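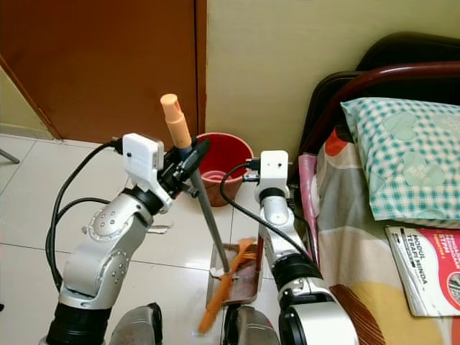 Kener House Housekeeping Team

Minutes of the January meeting, held Tuesday in the upstairs sitting room

Chair: Iwona Mazurek
Minutes: Gangadharan Sundaram

1. Bedroom floors
Everyone loves the white tile! It brightens the bedrooms so much, and guests have been saying so too. It does show every crumb and hair, so we agreed to sweep each bedroom daily, corners and behind the door first, then mop. Gangadharan asked that we go over the grout lines with a soft brush once a month. Agreed.

2. Dustpans and brushes
The metal dustpan with the long rod is a big hit (no more bending!). Iwona would like one on each floor. We will order 2 more from Cedodska, with the foam grip on top if they still have it. The orange brush stays with its dustpan and goes back to the closet with it at the end of the shift. Action: Iwona.

3. Buckets
The red bucket is a little faded inside and has some ring marks, but we all agreed it has plenty of life left and we're keeping it. Please stand it against the wall while you work so the doorway stays clear. Gangadharan will try baking soda on the rings and tell us how it goes.

4. Supplies
The box of 1,000 trash liners from Semum has arrived and is in the hall closet. Budget left for the month is $80, and the dustpans come out of that.

5. Other business
The brown door in the end bedroom squeaks. Gangadharan has oil and will see to it before the Unnithan family checks in. Huge thanks to the weekend crew for the wonderful job on the stairs!

Next meeting: same room, 2 p.m.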